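Enlever les taches sur un plan clair : ce que je fais chez moi
Publié le vendredi 10 mars dans Astuces maison

Bon, je vous avais promis cet article depuis celui sur les joints de douche, alors allons-y ! Chez nous, presque tout est blanc : la table, le plan de travail, les étagères de l'entrée. J'adore, c'est lumineux, mais la moindre goutte de café se voit depuis le couloir. Au fil des années j'ai essayé à peu près tout ce qui traîne sous un évier, et j'ai abîmé une ou deux choses au passage (pardon, la petite console).

D'abord, on essaie l'eau tiède. Je sais, ça paraît bête, mais je vois plein de gens dégainer le produit costaud tout de suite. Un chiffon microfibre bien essoré, une goutte de liquide vaisselle, on pose dessus deux minutes sans frotter, et on essuie. Neuf fois sur dix chez moi, l'histoire s'arrête là.

Pour le café et le thé, je prépare une petite pâte de bicarbonate, deux cuillères à café pour une d'eau. On l'étale au doigt, on laisse cinq minutes, et on retire avec un chiffon humide en tournant à peine. Attention aux surfaces brillantes : le bicarbonate raye un peu, surtout si on appuie. Faites toujours l'essai dans un coin caché, sous le rebord par exemple. Et le vinaigre, jamais sur le marbre ni sur les pierres calcaires ! Il attaque la pierre et laisse une auréole terne qu'on ne rattrape pas avec un chiffon.

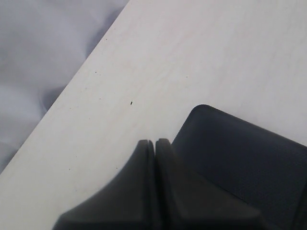

Temps de lecture : 4 minutes

Les petits points noirs, c'est encore autre chose. Avant de sortir quoi que ce soit, passez l'ongle dessus. Si ça accroche, c'est une miette collée ou un éclat de quelque chose, et une vieille carte de fidélité tenue bien à plat suffit pour le décoller. Si c'est lisse, c'est plutôt de l'encre ou du feutre, et là je passe à l'alcool à 70 sur un coton-tige. On tamponne du bord vers le centre - jamais l'inverse, sinon on se retrouve avec un joli nuage gris - et on change de coton dès qu'il se colore. Sur un meuble peint ou verni, je m'abstiens, l'alcool mange la finition.

Le gras, maintenant. Terre de Sommières, toujours. J'achète le sachet de 400 g et il me fait presque l'année. On saupoudre, on oublie toute une nuit, on aspire le matin. Ça marche aussi sur le bois brut et sur les tissus, y compris la nappe que ma belle-mère ressort à chaque anniversaire. Si la tache est vieille, il faut parfois recommencer le lendemain.

Côté chiffons, j'ai fini par me fixer une règle : les bleus pour la cuisine, les jaunes pour la salle de bains, et les vieux tee-shirts coupés en carrés de 40 cm pour tout ce qui est cire ou peinture. Les microfibres se lavent sans adoucissant (ça bouche les fibres et après elles n'absorbent plus rien). J'en ai du Wullia, achetées au marché, qui tiennent encore très bien, alors que le lot Piltton peluchait dès le troisième lavage. Je dis ça, je n'ai aucun partenariat avec personne !

Pour l'entretien courant, mon spray maison : 900 ml d'eau, 100 ml d'alcool ménager, une toute petite goutte de liquide vaisselle. Vraiment une goutte, sinon ça laisse un film et vous allez essuyer pendant des heures. Je note le contenu au marqueur sur le flacon, et je le range en hauteur. Et pas de mélange avec de la javel, ni dans le flacon ni sur le chiffon, je préfère le répéter.

Dernière chose, les ronds de verre sur le bois ciré. Si le rond est blanc, l'humidité est restée dans la cire : un linge en coton sec par-dessus, le fer tiède sans vapeur, trois secondes, on soulève, on regarde, on recommence. Si le rond est noir, l'eau est descendue dans le bois et il faudra poncer. J'ai un article en préparation là-dessus, avec les grains de papier à prendre et l'ordre dans lequel je m'en sers.

Dites-moi en commentaire ce que vous utilisez pour le curcuma, parce que moi je cale toujours. J'ai essayé le citron au soleil sur une planche à découper, elle est encore orange.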